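Print this page | E-mail this page

The Shared Floor at Belhaj — A Gallery

Welcome to our small gallery. Many people ask us what the shared floor looks like, and until now we only answered with words. I promised in July to make this page, and I am sorry that it took so long. The floor is on the ground level of the Belhaj building, and it measures 218 square meters. Before us it was a showroom for bathroom tiles, from the company Pletine, and older people in the neighborhood still call it by this name.

When we received the keys, the place was dark and it had brown carpet in every corner. We took away the carpet, painted everything white, and left the ceiling lights where they were. The painting needed 13 days. I had calculated eight, but the first coat did not cover the old color well, and also we stopped for a weekend when the roller handles broke. My advice to anyone who wants to do the same work: buy good rollers, and do not mix two brands of white on one wall. On the side toward the street we made this mistake, and in the afternoon light a person can see the line between them.

The floor

Under the carpet we found concrete with many spots of old glue. Walter Bermúdez worked on it for two weeks with a machine for grinding, and after that we put a gray coating in two layers. Between the layers it is necessary to wait, and the whole building smelled strongly during this time. I want to say thank you to the dentist upstairs for her patience. The finish we chose is the glossy one. Walter preferred the matte finish, which does not show every footprint, and he reminds me of this each time he holds the mop. But the light from above comes back from the floor, and for a room like ours I find that this is worth the mopping.

For cleaning we use warm water and a very small amount of neutral soap. Strong soap leaves a film, and then the shine becomes cloudy. Please lift the chairs when you move them. The coating is hard, but a small stone under a leg can make a scratch that stays forever.

The tables and chairs

The tables are white, bought second-hand from an office that moved to another city. They arrived in a truck called Goka — this is the name of the rental firm, painted very large on the door, and the children on the street were shouting it for the rest of the day. Some tables had small damages at the corners, and we repaired them with filler and a bit of paint. I am not able to find the repaired places anymore, so the work was good.

About the chairs we had a longer discussion. I wanted chairs with a curved back and with armrests, so a person can sit for a full morning. The other proposal was stools, cheaper and easier to put away. In the end we bought the chairs, from the catalog of Usano, and kept only two stools for the repair corner. The armrests do not go under the tables completely, and for this reason the chairs always stand a little outside, turned in different directions at the end of the day. I stopped trying to put them in a straight line.

The partition

We did not want closed rooms, but a big open space has too much echo and too many eyes. So there is a tall white partition which stands on the floor and separates the work area from the passage. A carpenter made it for us and it took two visits to get it level. Some visitors ask if they can hang posters on it. For the moment the answer is no, because the tape pulls off the paint. We are looking for a system with hooks.

The picture

A working day on the shared floor, with a white table, the bin and a chair. The small bottle with the blue pump cap has its place at the edge of the table.

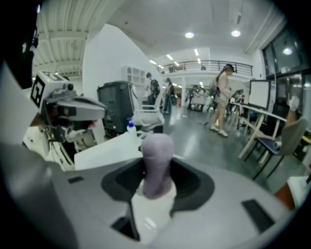
Zineb Ezzat

The dark gray bin with the lid is the third one we have tried. The first was too small and the second was open at the top, and an open bin close to a table is not nice after lunch. Please put only dry waste inside, and carry food to the big container in the courtyard.

I like how the chair shines under the lights, next to the bin and turned partly away. With so much white around it, I think it suits the place very well.

The glossy gray floor also shows what I wrote before about the light. Walter looked at this picture for some time and said that he still prefers matte.

What is not in the gallery yet

I did not include the kitchen corner, where the shelves are still missing, and the entrance will get a new door before July. When these are ready I will add more pictures with a line or two for each. If you worked with us during the renovation and you have photographs of the old brown carpet, please send them to me. I would like very much to show one of them next to the new floor, and I was so busy pulling that carpet up that I took no picture of it.

Visits are possible on weekday mornings. Ring the lower bell, the upper one is for the dentist.

Page updated Wednesday, March 21, 2018

Contact | Copyright 2018 Belhaj Shared Floor | Back to top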